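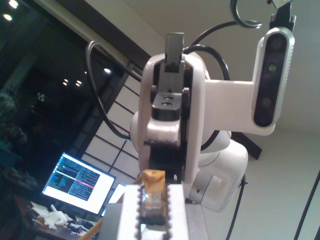
Accueil Articles Robotique Archives À propos Contact

Faux contact sur le câble de la pince : compte rendu

12 juillet 2025

La série de saisie devait compter 289 essais. Elle s'est arrêtée au numéro 141, bras figé en fin d'approche, pince ouverte. Le contrôleur Prisine signalait une perte de communication avec l'effecteur, code 76. La documentation lui consacre une ligne : « vérifier la liaison ».

Premier réflexe, le logiciel. J'avais mis à jour le pilote Huro la veille et le journal montrait des trames perdues avant l'arrêt. Retour à la version précédente, même défaut au bout de quelques minutes. J'ai ensuite soupçonné l'alimentation, mesurée stable sous charge.

Le défaut ne se produisait que dans certaines orientations du poignet. En rejouant lentement la trajectoire, bras en mode manuel, j'ai obtenu la coupure trois fois de suite au même angle, à 3 degrés près. Un défaut logiciel n'a pas ce genre de fidélité.
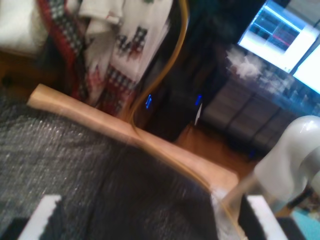
Le connecteur côté poignet, un modèle Stevens à verrouillage par quart de tour, avait l'air correctement engagé. Il ne l'était pas : le détrompeur portait sur le bord et la bague tournait quand même. La boucle de câble laissée en amont était trop courte, et chaque rotation complète tirait dessus. Avec le temps, une broche a pris du jeu.

Plus gênant, le comportement à la coupure. La pince garde sa dernière consigne d'effort tant qu'elle est alimentée, mais le bras, lui, a continué sa descente pendant un cycle de surveillance avant de s'arrêter. Sans charge, aucune conséquence. Avec une pièce rigide entre les doigts, j'aurais plié quelque chose.

Corrections appliquées :

- connecteur remplacé, bague marquée au feutre en position verrouillée ;
- boucle rallongée et reprise d'effort fixée sur l'avant-bras ;
- arrêt du bras dès la première trame manquante, sans attendre le cycle suivant.

Ce dernier réglage provoque des arrêts intempestifs avec le vieux commutateur Ekdale. Je le remplacerai en octobre. D'ici là, vitesse d'approche réduite et main sur l'arrêt d'urgence.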